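Student Projects > Manipulation and grippers
Topic: Cloth pick task, hand-held gripper, success rate stuck

koseo_bench
Posted June 21, 2024

Second-year group project, four of us. The task is to train a small arm to pick a single cloth off a cluttered domestic table and put it in a tray. Demonstrations are recorded with a hand-held gripper, then a policy is trained on them and run on the arm. The module is called Koseo in our department, hence the user name.

We have 400 demonstrations recorded between us. On a plain bench the policy picks the cloth in 27 of 30 trials. On a real kitchen table with a patterned tablecloth it manages 11 of 30. Same arm, same fingers, same cloth. The failures are nearly all the same: the fingers close a little above the fabric and come up empty. Now and then it goes for the tablecloth instead and drags everything with it.

Things already checked:
- finger closing force, no change between the two setups
- latency, measured and compensated
- calibration of the gripper width, redone twice
- table height, within 2 mm

Typical starting position for one of the table demonstrations, white cloth bunched up on the flowered tablecloth and the blue tips open just short of it:
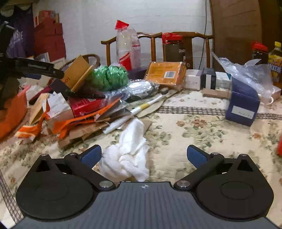
tallow_ridge wondered how many of the 400 were recorded on a table like that, and how many on the bench. If the split is lopsided, there is no point looking at anything else yet.

koseo_bench
340 bench, 60 table. I know how that looks. The bench was free in January and the table wasn't.

tallow_ridge
Then the result is what I would expect. Your policy has learnt that a pale shape on a plain surface is the thing to grab. Put a cream cloth with flowers under it and the edge of the target is much weaker. Record more on the table. Turn the tablecloth round between sessions, and swap it for another one if you can.

nine_volt_pete
I don't agree that it's only the split. If it were purely a recognition problem you would see the arm going to the wrong place sideways. He says the fingers close above the fabric. That is a depth error. One wide camera, no depth sensor, the policy is working out height from how the cloth looks against the tips. White on cream gives it very little to go on.

tallow_ridge
Those are the same problem described twice. Poor contrast gives poor height. More data with poor contrast fixes both.

nine_volt_pete
More data fixes it slowly. A dyed cloth tells you within an afternoon whether contrast is the cause. Run 30 trials with a dark cloth on the same tablecloth before spending a week recording.

koseo_bench
Retraining with a dark cloth or just testing with one? The policy has only ever seen white.

nine_volt_pete
Fair point. Testing only would be meaningless. Do it the other way: keep the white cloth and put a plain dark sheet over the table, clutter left as it is. If it goes back up, it's the background. If it stays low, it's the clutter.

drern_lab2
We had a similar fault on the Drernton student challenge last year. Two causes in our case. One was background, as above. The other was that people approach differently on a full table. On an empty bench you come straight down. With boxes and bottles at the back and a heap on one side you come in at a shallow angle from the front, so the tips reach the cloth almost flat. Plot the approach angle for both sets. Ours had two separate humps and the policy was averaging them, so it arrived at an angle that worked for neither.

tallow_ridge
Averaging depends on the policy type. A diffusion policy should keep the two modes apart.

drern_lab2
Should, yes. With 60 examples in one of the modes it didn't for us.

koseo_bench
Plotted it. Bench set is tightly grouped near vertical. Table set is spread over a wide range, and one of us is recording much flatter than the other three. So that is probably part of it. The dark sheet test is booked.

ouali_k
Check the fingers too. We had the Ouali soft tips on ours and they splayed when pressed at a shallow angle, so the gap you logged was not the gap at the tip. Mark the tips, press them on a kitchen scale at the flat angle and at the vertical one, and measure both.

koseo_bench
Will do. Ours are printed by the department and there is a spare set.

koseo_bench
Results. Dark sheet, clutter unchanged: 19 of 30. Tips splay by a small amount when flat, not enough to miss a bunched cloth. So background accounts for part of the drop and I am putting the rest on approach angle until shown otherwise. We have agreed a written approach (tilt limit, pause before closing) and will record another 120 on the table. Sosach tracking logs are in the group folder if anyone wants the raw poses, send me a message.

nine_volt_pete
Change one thing at a time. If you fix the angle and the background in the same batch you won't know which did it.

tallow_ridge
They have a deadline. I would do both.

koseo_bench
Both, I'm afraid. Hand-in is in two weeks. The old 60 will be kept as a separate set so they can be left out of training and compared afterwards.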